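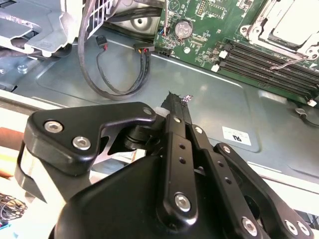
Opened computer chassis, interior view

Net run rate when the other side is bowled out: which overs figure goes in?

Posted in Cricket > Scoring and Laws
Asked by Volodymyr Holovko, 20th December

I keep the table for a 20-over evening league and have a disagreement with another scorer over one match. Valderrama batted first and were all out for 128 in 18.2 overs. Stolside replied with 132 for 2 in 15.3 overs. No rain, no penalty runs, no reduction.

My spreadsheet gives Stolside a net run rate of +1.534 for the match. The other scorer has +2.116. We agree on the runs and on the overs as bowled. Our playing conditions say only that "net run rate will separate teams level on points" and do not define it.

Second point, possibly connected. For the season so far Stolside have scored 458 runs from 56.1 overs. I get 8.164 an over and he gets 8.154. I assumed rounding, but a gap of 0.010 seems large for that. Which set of figures should be published?

mid_off_marg
Member since May

His, in both cases.

When a side is bowled out, the usual method charges it with its full allotment of overs, not the overs it lasted. So:

Valderrama: 128 / 20 = 6.400
Stolside: 132 / 15.5 = 8.516
Difference: +2.116 to Stolside, -2.116 to Valderrama

You divided 128 by 18.333, which gives 6.982, and that is where your +1.534 comes from. The purpose of the rule is to stop a team from improving its rate by losing wickets early. A side that swings at everything and is out for 60 in six overs would otherwise be credited with ten an over.

Stolside were not bowled out, so they are charged with the overs they faced. The rule does not work in reverse for a chase that finishes early.

On the season figure, 56.1 is not a decimal. It is 56 overs and one ball, or 56.167. 458 / 56.167 = 8.154. You handled this correctly in the single match, so check whether the season total is being summed in a different column from the one where you convert.

Joria
Most scorers here just use the app and it does it for you. I don't think a league that size needs run rate anyway, we use head to head and then wickets taken. You could ask for a playoff.

Veka
Scorer, two leagues

Agree with mid_off_marg. A few additions for the spreadsheet.

Store balls, not overs. 15.3 overs is 93 balls and 56.1 is 337. Enter balls as whole numbers, add them up, and divide by six only in the final cell. Adding overs notation directly will fail the first time the part-overs pass six balls: 15.3 plus 18.4 is 34.1, and the sheet will show 33.7.

Do not average the match rates to get a season rate. Take total runs scored over total overs charged, then subtract total runs conceded over total overs charged to the opposition.

In a rain-reduced match the full allotment means the revised allotment for that innings. Abandoned matches are normally left out altogether.

Your playing conditions should state the all-out rule. As they stand, the other club could argue the point, and it would be better settled before the table matters. One sentence is enough: "A team dismissed in fewer than its allotted overs shall be deemed to have faced its full allotment."

Volodymyr Holovko
Found it. The season cell was reading the raw overs column. Rebuilt in balls and it now matches his 8.154. Wording for the all-out rule has gone to the league secretary.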